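Clearing the white table

May 20, 2019

So the white table got me again. I walked past it this morning with a cup of tea in one hand and the mail in the other, and I put the mail down on it (of course I did), and then I stood there and thought, right, that's enough, this thing is getting sorted before lunch.

If you've been reading for a while you'll remember the big declutter in January, when I swore up and down that every flat surface in the place would stay clear for the rest of the year. It lasted 22 days. I know because I wrote it on the calendar in red pen, and then I lost the red pen, and I found it today, under the mail.

My problem isn't big stuff. I'm good at big stuff! I got rid of an armchair without blinking. It's the small things with no proper home that do me in, the half-finished drink, the odd button, the receipt from the hardware shop on Plorneck Road that I might need if the hinge doesn't fit. They drift in and settle, and after a week I don't even see them anymore.

I started with the back of the table, along the wall, and decided only things that hold other things were allowed to live there. That gave me three candidates. The ruffled green glass bowl stays no matter what, I love it, it's got that wavy edge like petals and it throws a bit of green onto the tabletop. The black mesh pen holder is boring but it earns its spot. And then the yellow bin, which I was ready to move to the laundry until I realized it's the only one of the lot you can toss things into from a distance.

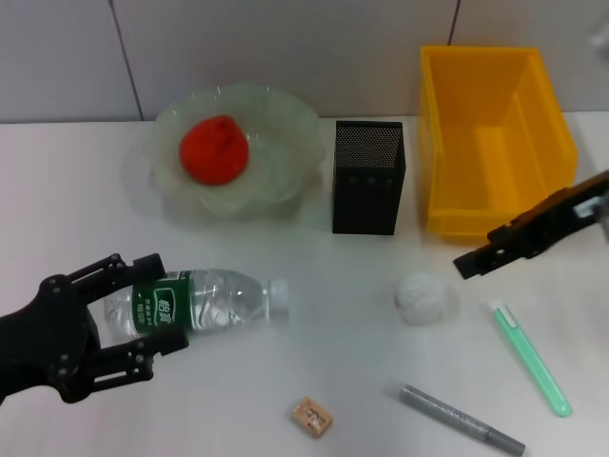
Indira Sundaram thinks I've got it all backwards, by the way. She wrote to me after my last post to say that a bowl on a table is just a pile with better manners, and that if I really wanted a clear surface I'd take away every container and see where my stuff went. Her own hall table has had nothing on it for almost 30 weeks, and she sounded pretty pleased with herself, fair enough. She also told me to stop saying "home" when I mean "place I dropped it." Ouch.

I did try it her way for an afternoon, I want that on the record. By suppertime there were keys on the windowsill, pens on the stove (the stove!) and a stack of envelopes on the stairs. So the containers came back. Sorry, Indira.

Water bottles are their own special misery in this house. I'll open one, get three sips in, wander off and open another. My rule now is that a bottle on its side with the cap on is one I've claimed and have to finish, and no new one gets opened until it's gone. It doesn't look tidy but it's working on me, slowly. The same goes for scrunched-up paper. If I can see a little white wad sitting out, it goes in the yellow bin before I'm allowed to sit down. I am a grown adult and I have made myself a chore chart.

The red-orange squishy-looking thing in the green bowl is staying put too. I've tried it in the drawer, I've tried it on the bookshelf, and it just looks right in there against the green. Not everything has to be useful.

Anyway, after all that I got cocky and went at the drawer underneath the phone, and oh boy. Elastics, a Prikis catalogue from who knows when, takeout menus from the Brurnach Grill (they've changed the menu twice since), and 111 of those little plastic bread tags, which I counted because I'd been bragging to Sreekumar Bangera that I must have at least a hundred. He'd guessed forty. He owes me a coffee.

The bread tags are going in a jar and I don't want to hear about it. The menus went out with the recycling. The catalogue I sat on the floor and read for half an hour, which is my usual pace, and I've folded down the corner on a colour of paint I don't need.

Next up is the linen closet, if I can find somewhere to put everything while I do it. Probably the white table.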